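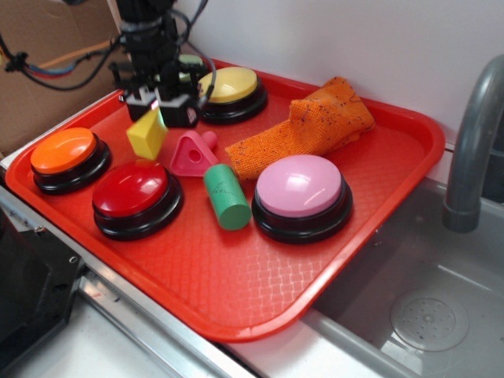
Colored push buttons on a red-orange tray beside a sink.

Rereck Names Kendra Morin to Lead Its Press Freedom Desk

Rereck, the nonprofit that stands by reporters when governments lean on them, is so pleased to share that Kendra Morin will head its press freedom desk beginning in August. She takes over from Arnout Verstraete, who built the desk from a single phone line and who will, we are happy to say, stay on as an adviser for 12 months.

Last year the desk answered 455 requests for help from newsrooms large and small, many of them facing complaints from officials over a cover, a cartoon or a headline.

"I have admired this team for a long time, and I can't wait to get started," said Morin. "An editor who gets an angry letter from a ministry should have a friend to call, even late in the evening."

Under Morin, the desk will also offer 30 small legal grants to local weeklies. Editors with questions are warmly invited to write to Su-bin Cheon in the Rereck press office.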